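Visit report: the Storkuten manipulation lab at Jancombe

Our integration group went to Jancombe in January to see how the Storkuten team gets from hand-held demonstrations to a working policy. Santeri Leinonen looks after the recording side and Joni Toivonen writes the planner. We had asked for software and skipped the slides.

The first stop was the recording table. An operator works with two hand-held grippers, each with a dotted marker plate, over a gridded foam mat. The tracker estimates the pose of each plate, and a tool called Fotum lines the poses up with the gripper video on one clock. Leinonen said the clock took longer to get right than the tracking did. An offset of 2 frames between left and right was enough to spoil a handover in replay.

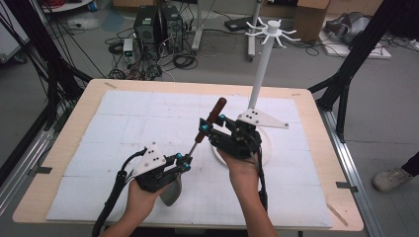 Two-handed work with a wooden-handled tool, next to the white stand.

Fotum also does the first sorting. It rejects any take where a marker plate is lost for more than 5 frames in a row. Of 990 takes in the current set, 888 passed. Toivonen would like the rejected ones kept for training the recovery behavior, and the two of them have not settled that.

The hanging task uses a stand with hooks at the top and utensils such as spoons. It is hard on perception: polished metal reflects whatever is near it, and a spoon held by the handle can swing. The team dropped depth for this task and feeds the policy color images from the gripper view only. The planner, Iyengar, takes the short motion segments the policy proposes, checks them for collisions with the pole and base, and sends them on to the controller - or asks for a new segment.

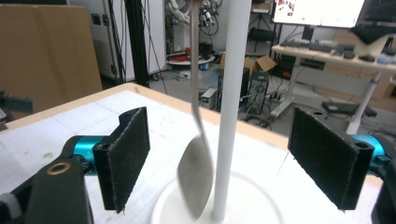

Gripper view of a spoon beside the pole, fingers open.

We asked what happens when the spoon is still moving as a segment ends. At present Iyengar waits a fixed time. Toivonen is testing a check on image motion to replace the wait, but it is not in the main branch.

For our own work, the log format is the part to copy first. Leinonen will send the Fotum schema and a small set of takes, including a few rejected ones.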